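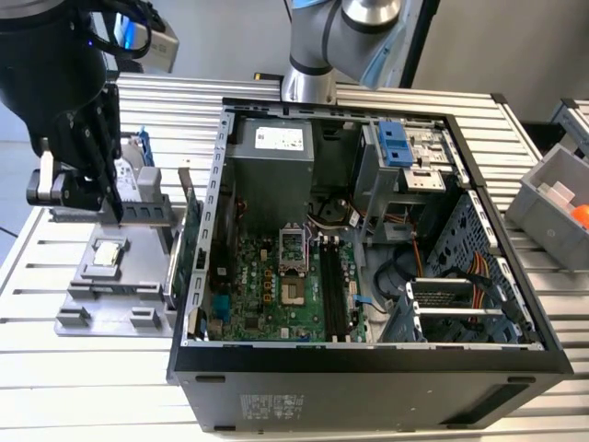 Page last changed: Oct 19, 2019

Re: [plomach-users] Machine will not start after memory swap, long beeps only

Replying to the list as well, as two other people wrote to me off-list with the same fault.

> I run Plomach on an old office tower with 4 memory modules, all the
> same size. After moving two of them to a second machine and putting
> in a replacement pair from Flelex, the tower gives a run of long
> beeps and nothing on the screen. With the old pair alone it starts.
> With the new pair alone it does not. I have tried every slot. The
> nightly index job needs more memory than the old pair gives me, so
> I would like to get this working. Is the board faulty, or is it the
> modules? Also, is it safe to run the index job in the meantime?

From what you write, the board is probably fine. A board that starts with the old pair in any slot has working slots. That leaves the new pair, and there are three things to check before you send it back.

First, the type. Modules sold as "for servers" are often registered, and most desktop boards only take unregistered ones. The two kinds fit the same slot in the older generations, so fitting properly proves nothing. Look at the part number on the sticker and find the data sheet. A registered module normally has one or more extra chips near the middle of the module, apart from the memory chips. If you see those on the new pair and not on the old pair, stop there and return them.

Second, the density of the chips. Two modules with the same total size can be built from a different number of chips. Older memory controllers have a limit on how large each single chip may be, and a module over that limit is either seen at half its size or refused altogether. A module with chips on one side only is more likely to be the problem than one with chips on both sides. The maker's manual for the board may give the limit. If it does not, the manual for the chipset will.

Third, the firmware. Some boards were given wider memory support in a later release. Start the machine with the old pair, note the firmware version from the setup screen, and compare it with the release notes. Do not update the firmware with memory you are not sure of. Use the old pair, and run a full memory test first.

When you change modules, shut down fully, pull the mains lead and hold the power button in for a few seconds. Touch bare metal on the case before you handle anything. Open both latches, press the module down evenly until they close on their own, and check that the notch lines up. Then clear the stored settings with the jumper, or the board may try to use the old timings.

On the index job: yes, you can run it with the old pair, but change the settings first. By default Plomach takes its working buffer from the total memory it found when it was installed, and does not look again. After you removed half the memory, it will still ask for the old amount and start swapping. Set the buffer by hand in the main settings file:

index.buffer_mb = 407
index.workers = 2
index.merge_late = yes

The odd figure comes from the Kadska tables, which put the header and the block map in the same allocation. A rounder number works too, but wastes part of the last block. With merge_late on, the job writes smaller segments and joins them at the end. It takes longer (on our machine the run went up to 6 hours) and needs free disk space equal to the size of the finished index. Check that before you start. If the disk fills during the merge, the segments are kept but the job has to be restarted by hand with the resume option.

Do not use the settings from the February thread. Those were for the previous release, where the worker count was read per table, and on the current one they will start far too many processes.

If the log shows "block map short read" after the change, delete the cached map and run the job again. The map is rebuilt from the tables and nothing is lost. The Ó Néill patch for this is in the development branch but has not been merged. I have run it without trouble, though only on small tables.

Please post these to the list when you reply:

- the full part numbers of both pairs
- the firmware version from the setup screen
- the output of the Plomach status command with the old pair fitted
- the number of beeps in each group, and whether there is a pause between groups

The beep pattern differs between makers, so give the model of the board with it.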